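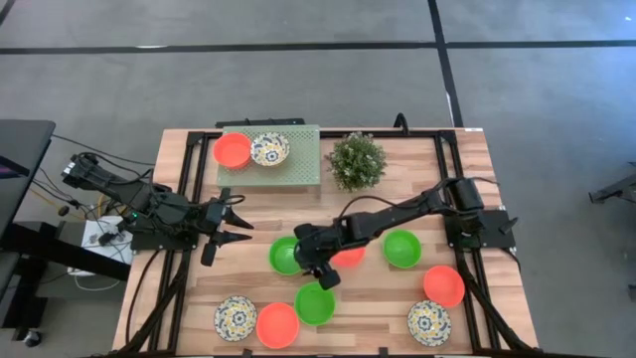 ## Progress report: civilian property damage register, Dauda district

Prepared by Yara Abou Jaoude for the program manager. Covers the period to the end of May.

The register now holds 2259 entries, of which 1045 have been checked against a second source. An entry counts as checked when a site visit or a dated municipal record supports the owner's statement. Statements backed only by a neighbor stay in the unchecked group.

Fire damage remains the largest category, followed by damage to vehicles and farm equipment. Livestock losses are recorded separately and are not part of the totals above.

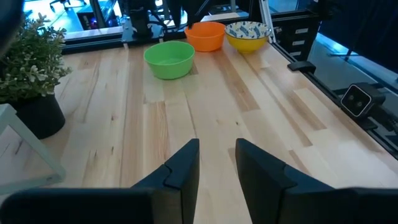 ## Field work

- Visits were completed in 21 villages. Tastley was reached only in the last week, after the road checkpoint began letting civilian traffic through before noon.
- Gristine is still closed to us. Its claims are being taken by phone and marked as provisional.
- Two interviewers left in April. One post has been filled.

## Data handling

The move to the Fistix database is complete. During the transfer, 300 entries were flagged as possible duplicates — mostly households that had reported both to us and to the district office. These are being compared by hand, by parcel number first and then by date of loss.

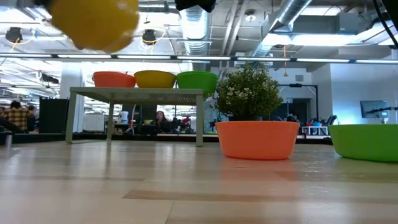
Merged entries keep both original reference numbers, so claimants can still use either one. No values in local currency will be released until the duplicate check is closed.

## Requests

1. Approval to move unspent travel funds to phone interviews.
2. A decision on whether damage by unidentified armed groups should be listed under its own heading.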